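Hedegaard Variety Hour – The Complete Second Series (2 disc DVD set)

Format: DVD, 2 discs
Picture: black and white, full screen
Sound: mono
Region: 2
Condition: new, sealed
Label: Flestance Home Video

Back in stock after selling out in June. If you missed it last time, don't hang about.

What you get – the whole second series of the Hedegaard Variety Hour, the one with the Randelard Sisters as regulars and the big dance numbers. Four shows to a disc. Songs, a comedy spot in the middle, a guest band, then everyone back on for the closing medley. Adverts have been taken out but the sponsor's jingle is left in at the start of each show, which will please some of you.

Picture quality is good for its age. Taken from the studio's own film copies and not off somebody's home tape. Bit of flicker on the first show and a jump in the second where a few feet are missing, the song carries on all right though. Sound is clear, slight hiss in the quiet numbers. Turn the treble down a touch and you wont notice.

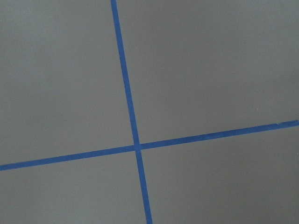

Blue tape cross on grey

Extras: the pilot show, never repeated after its first broadcast, plus a rehearsal reel with no sound for the opening stretch. Small booklet with running order and song list. No subtitles, sorry. Chapter stops at every song so you can skip the comedy if it's not your thing.

Running time 80 minutes for the extras alone. Shows are just under the hour each.

Will it play? Region 2, so fine on any UK machine. Buyers overseas please check your player first, we can't take back opened sets for this. On a wide telly it will show with black bars down the sides. You can stretch it but everyone goes fat.

Also available – the Erncombe Ballroom specials, single disc, same label, same band on most of it. The Christmas show is on that one and NOT on this set, we get asked a lot. The first series is out of print and we have no date for it coming back.

Postage: sent second class in a padded envelope, usually next working day. First class at checkout if you need it for a birthday. Order both titles and the second one travels free.

Returns: unopened within the month, no quibble. Faulty discs swapped, just send back the bad one in it's sleeve and keep the box. Please put your order number in with it, we had 4 back last time with no name on and still can't match them up.

Stock is low again. Add to basket.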